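The Lease

The domain vanance.net was going to expire at midnight, and Omid Hassanpour was the only person at the company who had ever known the password to the registrar.

He had retired in September. He kept bees now. Azadeh Moradi reached him on the fourth try.

"Did you try the one on the sticky note?" he said.

"Which sticky note?"

"Under the old router."

The old router had gone to the recycler along with the desk it sat on. Azadeh explained this. There was a silence, with bees in it.

"Then reset it," Omid said. "It sends a link to the admin mailbox."

"The admin mailbox is at vanance.net."

"Sure."

"Which is at Flino. And the Flino account wants a code from your phone."

"I have a new phone," said Omid, sounding pleased. "It's waterproof."

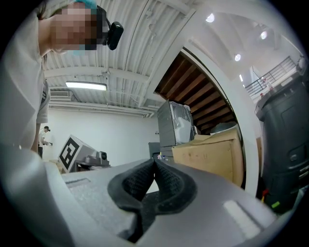
She opened a support chat with Flino. She was number 92 in line. A message thanked her for her patience, which she had not yet shown any of. While she waited she read through the zone file Omid had left behind, all 3000 lines of it. There were records for printers that had died before she was hired. There was a mail server called sadeghi, named for an intern, and a text record that said only DO NOT DELETE, OMID KNOWS WHY.

She called him back.

"Why can't I delete it?"

"Delete what?"

She read it to him.

"Huh," he said. "No idea. I'd leave it."

At eleven-forty the chat window woke up. The agent wanted to know the name on the original account, the last four digits of the card, and the answer to a security question: What is your favorite place?

She typed Vanance. Wrong. She typed the name of the town where he kept the bees. Wrong. She had one try left, and Omid on speaker.

"Rasumance," he said at once.

"What's Rasumance?"

"It's where I was going to retire. Then I looked up the rents."

It went through. She renewed for ten years, turned on auto-renew, and wrote the new password on a sticky note. Then she went looking for something heavy to put on top of it.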